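Kirnirar: two-handed bin packing from hand-held grippers

Release notes and data card, version 3
Last updated 2018-08-31
Maintainers: Thảo Đinh, Tudor Surdu

Kirnirar is a set of 374 demonstrations recorded with a pair of hand-held grippers. No robot is used during recording. We use the set to train the Manole policy, which predicts the motion of both wrists and both finger openings from the camera views.

Each episode has three video streams, one from each gripper and one from head height. Gripper poses are stored in the board frame. Finger opening is stored as a fraction, with 1 fully open. 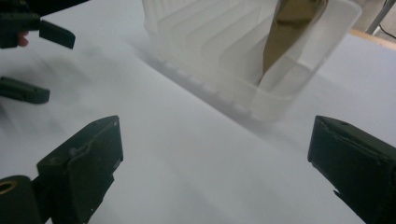 Episodes begin with the fingers open and end when both grippers have let go and backed off. We did not trim pauses or second tries. Episodes where tracking dropped out are kept in a separate folder, lost_pose, and should be left out of training unless you have your own way of filling the gaps.

Soft packages were the hardest items for the older one-handed policy, which tended to fold them against the container wall. The two-handed episodes were added for this reason.

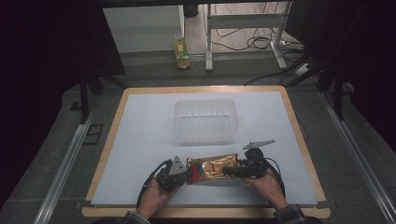
Foil package held between the two grippers, with the clear container behind it.

Train and test split

The test split has 50 episodes and was drawn by session, so no session appears in both splits. Please don't reshuffle it. Paula Crăciun found that a random split makes the numbers look much better than they are.

Results

We ran 169 trials of Manole with the version 3 weights. Rigid items went in more reliably than bags. Most failures with bags came from one hand opening before the other. Adding the second wrist view helped with this, while a larger image size made no clear difference. Per-trial outcomes are in results/trials.csv.
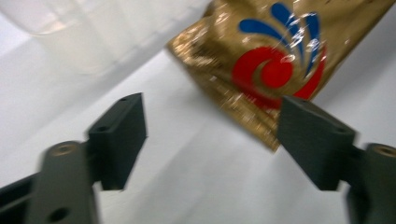 KNOWN ISSUES

Wrist video has motion blur during fast moves. We left those images in. Shiny packaging also gives strong highlights that change from one image to the next, and color-based tracking of the item does not work well on it.

The left and right wrist clocks drift apart slightly in long episodes. Run sync_fix.py before computing relative poses.

Item labels were entered by hand by Rebecca Cirillo and Kuo-hua Chuang. Spelling is not consistent in the earlier sessions. A cleaned label file is planned for November.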